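Speaker notes: The Cable Task
Onovmont Robotics Club, open evening, Feb 22, 2018
Speakers: Zewditu Yilma (slides 1 to 5), Devendra Kushwaha (slides 6 to 9)

Slide 1. Who we are

Say hello and give both names. We are students in the Onovmont club and this is our second year on the two-arm project. The bench was built by last year's group and we kept most of it. The software is our own and we call it Rellus. Mention Prajapati here, the shared workshop where we cut the brackets, and thank them. Keep this slide under a minute.

Slide 2. What we were asked to do

The club picks one project each September. Ours was to get two arms to handle soft and thin things. Rigid parts were covered last year and the notes are on the club drive for anyone who wants them. We chose string, thin cable and wire. They bend under their own weight, so the arm can't assume the far end is where it was a second ago.
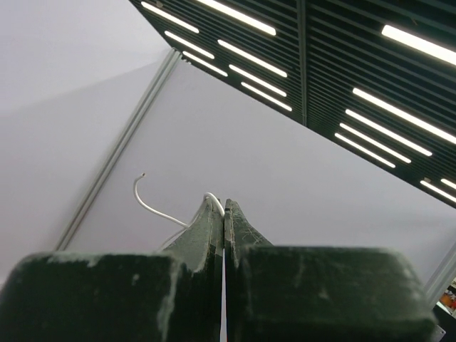 Every arm carries a small camera at the wrist, and most of the program's decisions come from it. The view moves with the arm. When the wrist tips back, the camera looks at the ceiling, and then the background is slats and bright light strips with a white cable running across it. White on white light is the hardest case we have. Our first detector took a light strip for a cable end more than once. Tell that story if the room is awake, skip it if not.

Slide 3. How we collect runs

One person drives the arms and one person writes the log. We swap after every 31 runs. The driver does not look at the log during a set. So far we have 1,155 runs saved, good and bad together. We keep the bad ones. Someone usually asks how long that took: most of the winter, in the evenings.

Each run is scored by hand the next day by someone who wasn't driving. The score sheet has four lines:

Did the fingers close on the cable
Was it held off the surface
Did the second arm reach it
Was it let go where we wanted

Slide 4. Both arms near the same spot

Explain the problem before showing anything. One arm has the cable. The other has to come in close without hitting the first arm or brushing the loops. The loops swing when the holding arm moves, and a moving loop smears in the wrist camera.

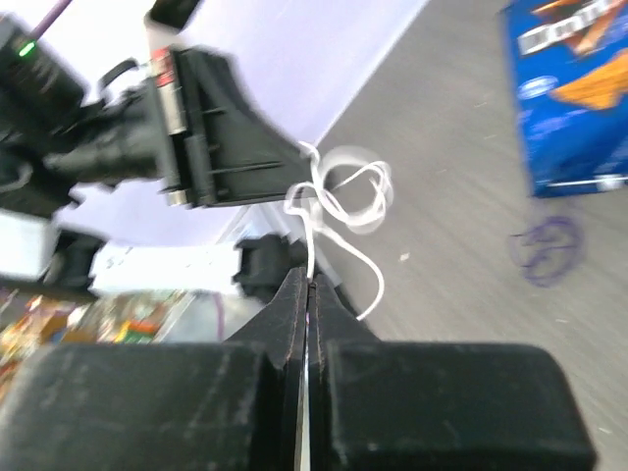
Slide 5. What we changed

We slowed the second arm for the last part of its approach. We added a short wait after the first arm stops so the loops can settle. We also gave up on finding the whole cable. The program now looks for the part nearest the fingertips and ignores the rest until the grip is made. Zewditu did most of this and should take any questions on it before handing over.

Hand over to Devendra. Drink of water.

Slide 6. Wires in a bundle

A single cable is the easy version. A bundle has several strands, each one going its own way, and the fingers may close on all of them or only a few. Our fingertips taper to a point, which helps with picking at one strand but gives less surface to hold with. We tried rubber sleeves on the tips and took them off again after a week.

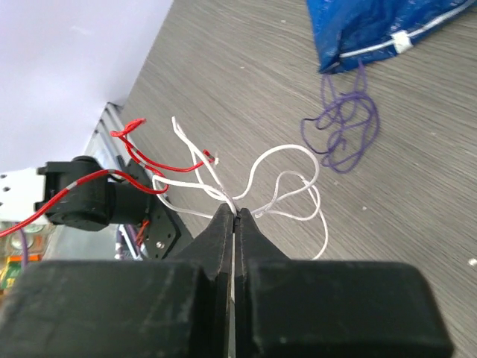 We score a bundle as held if the fingers have any of it. That was argued over for a long time. Some of the group wanted a stricter rule, and for the Sasport meet we will need one, so expect the scores to go down when we switch. Say this plainly. The judges there will see our numbers anyway.

The other trouble with wires is color. Red was easy to find from the start. White took until after the break, and purple is still a problem for us, as our own arm cables are purple too.

Slide 7. The full bench

Leave this one up while people ask about the setup. Point out the base rail along the front, the walls on three sides, and the wrists. Extra objects stay on the table during runs on purpose. We want the program to work with clutter in view. The fruit is artificial, and someone will ask.

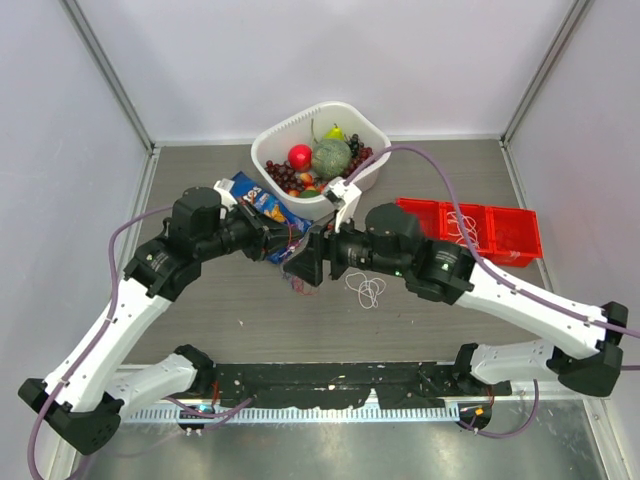

Both arms at the bench, with the fruit basket at the back and string on the table and the red crate.

Slide 8. What doesn't work yet

Be direct here. Handing a cable from one arm to the other works only when the cable hangs nearly still. Knots stop us completely. If a strand catches on an edge, the arm keeps pulling until the driver hits stop, and we need a force limit before Sasport.

Slide 9. What's next

The force limit comes first, then the stricter scoring, then 2 people to help with hand scoring. No programming needed for that, just patience and a free evening. Sign-up sheet is by the door.

Questions. If the bench demo is running late, Zewditu takes questions alone and Devendra goes to start the arms.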